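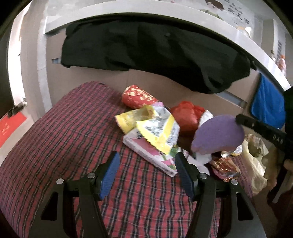 赤いチェックの布の上、包装の山とつめ

**スレ：家事ロボ、結局いま何ができるのか（片付け編）**

**1 ： 煮干し係長**

前スレは「食洗機に皿を入れられるか」で埋まったので、今度は片付けで立てます。前スレの結論は「皿による」でした。264レス使ってそれです。

お題は上の写真のような山。機械がこれをひとりで片付けられる日は来たのか、来てないのか、来るとしたら自分が腰を痛める前か後か。

先に自分の立場を書いておくと、「まだ無理、あと当分無理」派です。工場勤めなので多少ひいき目に見てもそう思う。

**2 ： ぬか床2号**

立て乙。
その山、うちの実家のこたつの上とほぼ同じ構成で笑えない。

**3 ： 左ねじ**

無理派に異議あり。つかむだけならもうできるでしょ。赤い筒とか、横倒しだけど形がはっきりしてるし、ああいうのは楽な部類。口がひだになった赤い袋だって、上のしわのところをつまめばいい。

**4 ： 煮干し係長**

>>3
その「つまめばいい」を現場で何年聞かされたか。

うちのラインは去年の4月にMidgateのアームを入れた。仕様書には「軟包装対応」と書いてある。対応はする。袋の中身が満タンで、しわがなくて、照明が真上からで、班長が機嫌よく見守っている場合に限り対応する。

**5 ： 左ねじ**

>>4
それ吸着パッドの話？ 指のやつなら条件だいぶ違うと思う。

**6 ： 煮干し係長**

>>5
吸着。だから指なら違うのは認める。違う失敗をする。

**7 ： 三角定規の長いほう**

技術寄りの話をすると、難しいのは重なり。黄色い菓子の袋が白い箱に乗っていて、その袋の左側が丸まって布の上に出てる。つめが布と袋の間に入ればいいけど、チェックの布ごとつまむ未来がかなりはっきり見える。

銅色に光ってる包みも嫌。てかる物は奥行きの計測がガタガタになりがちで、穴が空いたり浮いたりする。半透明の袋はもっと嫌。

**8 ： ぬか床2号**

布ごとつまむのは私もやる。人類も対応できてない。

**9 ： 洗濯ばさみ予備**

自分は楽観派。

Womicoの実演会に行ってきた。ロボが散らかった机から物を拾って箱に入れるやつ。112個中、落としたのは8個。落としたのは全部、薄いフィルムの包みだった。

最後に拍手が起きて、つられて自分もした。空の箱に空袋を入れただけの機械に拍手したのは人生で初めて。妻が同じことをしても拍手したことがないと帰りの電車で気づき、黙っておいた。

**10 ： 煮干し係長**

>>9
所要時間は。

**11 ： 洗濯ばさみ予備**

>>10
……コーヒーを買いに行って、並んで、飲んで、戻ったらまだ中盤だった。

**12 ： 煮干し係長**

はい。

**13 ： 左ねじ**

速さは問題じゃないと思うけどな。留守中にやってくれるなら一晩かかってもいい。洗濯乾燥機だって遅いけど誰も横に立って待たない。

**14 ： 三角定規の長いほう**

>>13
乾燥機は途中で「これはゴミですか」と聞いてこない。

**15 ： 夜勤のカモメ**

それなんだよ。つかめるかどうかより、捨てていいかどうか。

山のいちばん手前にある銅色のくしゃっとしたやつ、あれは空なのか中身ありなのか。自分は写真をしばらく見てもわからん。白い箱も開いてるのか未開封なのか知らない。人間が見てわからん物を機械に判断させて、捨てられたら怒るんだろ。

**16 ： ぬか床2号**

>>15
姉が私のクッキーの缶を「空だと思った」と捨てた件は、今年で何年目かになるけどまだ話題に出る。機械を買うなら、まず姉に勝ってほしい。

**17 ： 左ねじ**

持ち上げれば重さでわかるよ。指先の力がとれるなら、空か中身入りかくらい判別できる。そこは人間と同じやり方で済む。

**18 ： 三角定規の長いほう**

>>17
飴が一個だけ残ってる袋は？

**19 ： 左ねじ**

>>18
一個なら捨てていいだろ。

**20 ： ぬか床2号**

>>19
通報しました。

**21 ： 洗濯ばさみ予備**

その線引き、家ごとに違うのが面倒なんだよな。うちは輪ゴムで留めてあれば「残ってる」、留めてなければ「自由に食べてよい」。明文化はされていない。破った者だけが知らされる。

**22 ： 夜勤のカモメ**

法律かよ。

**23 ： 煮干し係長**

流れを戻すと、紫のでかい丸いやつ、あれはどうやってつかむ。上面がつるっと平らで、つめの開きより大きそうに見える。しかも後ろの物を隠してる。あれをどかさないと奥の包みが見えないし、どかした瞬間に山の並びが変わるかもしれん。

**24 ： 三角定規の長いほう**

>>23
ふち。面で取ろうとしないで、細くなってる左端のほうから。丸い輪郭の途中を狙うと滑ると思う。

それか押す。つかめない物は押して端に寄せる。押すのを「把持の失敗」扱いする人が多いけど、自分が机を片付けるときは半分くらい腕で押してる。

**25 ： ぬか床2号**

押して床に落とすところまでが片付け。

**26 ： 左ねじ**

>>25
猫の工法。

**27 ： 洗濯ばさみ予備**

誰かSoyluの家庭用を借りてみた人いる？ 月額のやつ。

**28 ： 夜勤のカモメ**

>>27
借りた。もう返した。

良かったところ：リモコンを拾う。ペットボトルを拾う。毎回すごく丁寧に拾う。
悪かったところ：靴下を拾うときに必ず一回考える。長い。こちらが先に拾ってしまう。つまり自分の片付け能力は確実に上がった。健康器具としては優秀。

あと返却のときの箱詰めは自分でやった。ロボは見ていた。

**29 ： 煮干し係長**

今年いちばん腑に落ちたレビュー。

**30 ： 左ねじ**

いや待って、リモコンとペットボトルが毎回拾えるなら大したものだよ。数年前は専用の台に置いた積み木だったんだから。無理派は目標をどんどん奥にずらしてる。皿が入ればコップ、コップが入れば箸、今度は菓子袋。次は何、仏壇の掃除？

**31 ： 煮干し係長**

>>30
仏壇は触らせない。

ずらしてるのは認める。でも家事って、ずれた先にあるものが本体じゃないか。ペットボトルだけ落ちてる部屋を自分は見たことがない。

**32 ： 三角定規の長いほう**

そこは両方わかる。

ちなみにCenumの勉強会でファディメ・カラブルトさんという人が話していて、つかむ物は簡単な順に「硬い箱、筒、中身の入った袋、空の袋」だと言ってた。空の袋がいちばん下。軽いからすぐ逃げる、つぶれる、静電気でつめに貼りついて離れない。つかむより離すのに苦労するらしい。

**33 ： 洗濯ばさみ予備**

離れないのはわかる。飴の包み紙が指にくっついて、振っても振っても落ちないあれでしょ。ロボも部屋の隅でひとりで手を振ってるのか。急に親近感がわいた。

**34 ： ぬか床2号**

振ってるところを動画で見たい。800円までなら出す。

**35 ： 夜勤のカモメ**

その順番でいくと、上の写真は箱も筒も袋も一通りそろってるから、上から取って途中で詰まるわけだ。箱まで行けたら及第点？

**36 ： 左ねじ**

箱は上に袋が乗ってるんだから、先に袋。つまり簡単なほうから、という順番がそもそも使えない。

**37 ： 煮干し係長**

>>36
楽観派が無理派の論拠を補強してくれた。感謝する。

**38 ： 左ねじ**

>>37
いや、だから袋も取れるって言ってるんだよ。丸まった端が布の上に出てるのは好都合。あそこに片方のつめを差し込めば、ゴムっぽい溝つきの青い指先なら食いつく。

**39 ： 三角定規の長いほう**

ゴムかどうかは知らんけど、溝があるのは効きそう。布ごと食いつくほうにも効く。

**40 ： 名無しの通りすがり**

前スレでアタベルク・デイルメンジさんの連載が貼られてたけど、あれの最後の回がこの話だった。「散らかった場所で人がいちばん速いのは、つかむのが上手いからでなく、雑でも許されるから」みたいな趣旨。うろ覚え。リンクは見つからなかった。

**41 ： ぬか床2号**

雑でも許されるの、うちでは私だけ許されてない。

**42 ： 煮干し係長**

では賭けますか。この手の山を人の手助けなしで分別まで終わらせる家庭用が、来年の12月12日までに普通の店で売られるか。自分は「売られない」に缶コーヒー一本。

**43 ： 左ねじ**

「売られる」に一本。ただし分別は「迷ったら別の箱に入れる」も可とする。

**44 ： 三角定規の長いほう**

>>43
全部迷う機械が優勝するぞ、それ。

**45 ： 左ねじ**

>>44
じゃあ迷い箱は三つまで。

**46 ： 煮干し係長**

>>45
三「個」か三「箱」か。

**47 ： 洗濯ばさみ予備**

自分も「売られる」に一本。実演会で拍手した手前、引けない。

**48 ： 夜勤のカモメ**

「売られない」。あと中古のSoyluが安くなってたら教えてください。靴下はもう自分で拾えるので、リモコン担当として。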